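The Short Second Life of Ground Spice

Whole spices keep for years. Once they are ground, most of what a cook pays for starts to leave, and the rate at which it leaves depends on particle size, temperature, light and the amount of air in the container. The trade has understood this for a long time. Household storage has changed very little in response.

Fouad Ashour has run the milling room at Bouzid, an importer and grinder of dried peppers and seed spices, for 28 years. His working rule is that the mill does more damage than the truck, the warehouse and the store shelf combined.

"People ask me about the harvest date," he says. "I would ask about the mill date. A cumin seed is a sealed package. When you break it, you have opened the package."

The aroma compounds in cumin, coriander and caraway are held in oil canals inside the fruit wall. Grinding ruptures the canals and exposes the oil across a much larger surface. Friction in the mill also raises the temperature of the product, and the lightest compounds are lost first. A ground spice that has run hot smells flat and slightly woody, even on the day it is packed.

Bouzid runs its mills slowly and in short batches. Larger operations chill the feed, in some cases with liquid nitrogen, which makes the material brittle and carries heat away as it breaks. The equipment is expensive and the gain varies by spice. Ashour considers it worthwhile for nutmeg and cloves, which are rich in oil and tend to smear on a warm screen. For dried red pepper he sees less reason to bother.

Red pepper has a separate problem, which is color. The pigments in paprika and similar powders are carotenoids, and they oxidize. Light speeds the process, and so does warmth. Capsaicin, the source of the heat, is much more stable. An old jar of hot pepper powder can therefore turn brown and lose its fruitiness while staying nearly as hot as it was. Cooks who judge it by taste on the tip of a finger often conclude that nothing is wrong with it.

Moisture works in both directions. Powder that is too damp will cake and may support mold. Powder that is too dry loses color faster, a result that surprises many buyers. Yesenia Sánchez, who handles quality testing for the packer Rikura, rejects lots at both ends of the range.

"The dry ones look perfect when they arrive," she says. "They pour well and they are bright. Then you pull the retained sample in July and it has gone dull."

Rikura keeps a retained sample from every lot it packs. The samples sit in a dark cabinet at room temperature and are compared against fresh material by a panel of 3 trained tasters. Last year the company checked 311 samples this way. Of these, 51 were marked down for aroma before reaching the date printed on the label, and nearly all of them were ground seed spices. Whole spices from the same suppliers passed.

The printed date is a quality date. Dried spice that has been kept dry does not usually become unsafe when the date passes. It becomes weak. The usual response in the kitchen is to add more, which works up to a point, but the bitter and woody components fade more slowly than the pleasant ones. Doubling the quantity of a tired coriander doubles its dust as well.

The container matters less than its location and how full it is. Glass does not absorb odor and does not let oxygen through the wall. Its weakness is light, and a cupboard door takes care of that. Thin plastic bags are the poorest choice, as many aroma compounds pass through them slowly. Rigid plastic jars fall in between and hold up well for a powder that will be used within a few months.

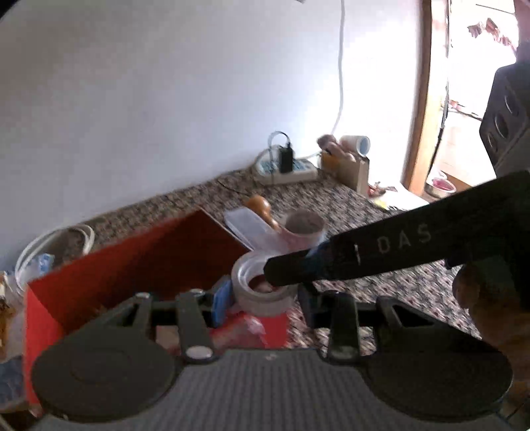

A clear wide-mouth jar gives easy access but leaves the contents exposed to light.

A wide opening has a second cost. Each time the lid comes off, the air above the powder is exchanged with the air in the room. If the room contains a boiling pot, that air is humid. Shaking a jar directly over the pot is worse, and is the main reason that powders set hard around the rim. Measuring with a dry spoon, away from the stove, prevents most caking.

Beverley Sheehan, who teaches a course on dry goods storage for small restaurants, recommends dividing a large purchase on the day it arrives. One small jar stays within reach. The remainder goes into full, tightly closed containers in a cool cupboard. Freezing is acceptable for long storage, provided the container is allowed to reach room temperature before it is opened. If it is opened cold, water condenses on the powder.

She also advises writing the purchase month on the lid. Few of her students do it before the course, and she suspects that not many continue afterward.

Sheehan's own schedule is to replace ground seed spices every six months and ground peppers within a year. Whole seeds she keeps for three years, and peppercorns for longer than that.

We use cookies to improve your reading experience. By continuing to browse, you accept our cookie policy. Accept | Manage settings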